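Surnex Bench Pair: two-arm table, with demonstration

Sold and supported by Bostbridge
Product code: SX-PAIR-T
Availability: built to order
Price: on application (yes, we know)

Overview

The Surnex Bench Pair is two robot arms on one table, sold as one item, on one invoice, with one telephone number to ring when they stop. It is meant for small workshops, college departments and packing rooms that have a fiddly job and have been told by somebody at a trade show that a robot could do it. Perhaps it could. We would sooner you found out at our bench than at yours.

For that reason the Bench Pair is sold with a demonstration visit included. You come to us, you watch the arms work, you bring something of your own for them to have a go at, and then you go home and think about it. We don't take orders on the day. We tried that once, and spent a good part of April taking them back.

What you get

Two arms with their mounting plates
One parallel gripper per arm, fitted
Table, in one piece, so check your doorways
Control unit and cables (more cables than you expect)
Verkix task software, one licence per table
Two days of setting up at your site
A printed manual, which is quite good after chapter three

What you don't get

A safety assessment for your building. We can recommend people, but it has to be done by you or on your behalf.
A bin, a tray, a feeder or a conveyor. Everyone's is different and everyone is certain theirs is standard.
Any promise that it will be faster than the person who does the job now. It may well be slower. It will do the late shift without sighing.

Figures

Reach of each arm: 663 mm
Largest item we recommend for one gripper: 1,000 g
Arms per table: 2
Tasks stored as supplied: 5

The reach is measured from the middle of the base to the gripper mounting. Please don't measure it from the edge of the table and write to us.

About the demonstration visit

The next open day is Fri 6 September, at the Bostbridge unit. Doors open at ten and the first run is at half past, or when the kettle has been dealt with. You are welcome to turn up for the whole day, although most visitors have seen enough by lunch and the rest are engineers.

The morning is given over to table jobs with household things. People sometimes ask why we don't show something more industrial. We used to have a very handsome brass valve that the arms could pick up and put down all day long, and visitors nodded at it politely and learned nothing. Plates, boxes and small awkward objects are another matter. Everybody knows how hard it ought to be to pick one up, and so everybody can judge for themselves when an arm makes a meal of it.

Expect pauses. The arms move at the speed we would set them to in a room with people walking about, and they stop between steps. Expect the odd failure too. If something gets dropped, it stays dropped until the run is finished, and the operator will tell you what went wrong if the operator knows.

In the afternoon we run visitors' own items. There is a queue, and it works like any other queue.

Bringing your own item

Bring at least three of whatever it is, including one you don't mind losing.
Bring the container it goes into, if it goes into one.
Nothing sharp, hot, live or leaking.
No eggs. We have done eggs.
If it is shiny, see-through or floppy, tell us when you book. It can still come, but the arms will need more time and so will you.

Questions we get asked at the bench

Can I have just one arm?
Yes. Look at the Surnex Bench Single, which costs rather more than half as much, for reasons we can go into at length. Many jobs only need one. The second earns its keep when something has to be held still while something else is done to it, or when the table is wide and the work is at both ends.

Does it need its own room?
It needs its own table, which comes with it, and clear floor all round. It does not like being next to a door that slams.

Who teaches it the job?
You do, with the Verkix software, after a day's training. The training is at your site and uses your items. Setting up a simple pick and place takes most customers an afternoon. Setting up the one you had in mind takes longer.

Can the grippers be changed?
The supplied pair suits most small rigid items. Softer fingers are made by Kwok and fit the same mounting with four screws, one of which is always on the floor. We keep them in stock.

How tidy is it?
The arms are very tidy. The wiring depends on who was last under the table, and we are saying nothing about our own.

How long does it last?
We ask for a service every 1,000 running hours. The table will remind you, then remind you again in a firmer tone.

Booking

Places at the open day are free but must be booked, as the room is small and half of it is table. Use the form on the contact page and choose "Bench Pair visit". Say how many of you are coming and what you are bringing. Parking is at the front, and the entrance, for historical reasons, is at the back. Closed shoes, please, and long hair tied up.

If you can't make the date, private visits can be arranged on most weekday mornings. They follow the same plan with fewer biscuits.

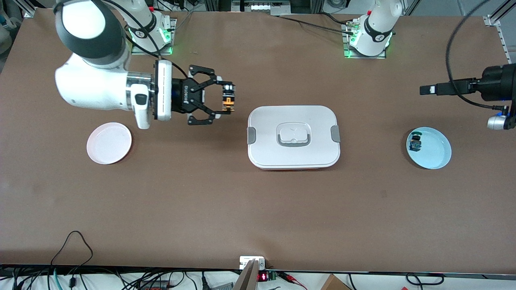

Private visits last two hours and can be booked through the same form. Choose "Other date" and give us a couple of mornings that suit you.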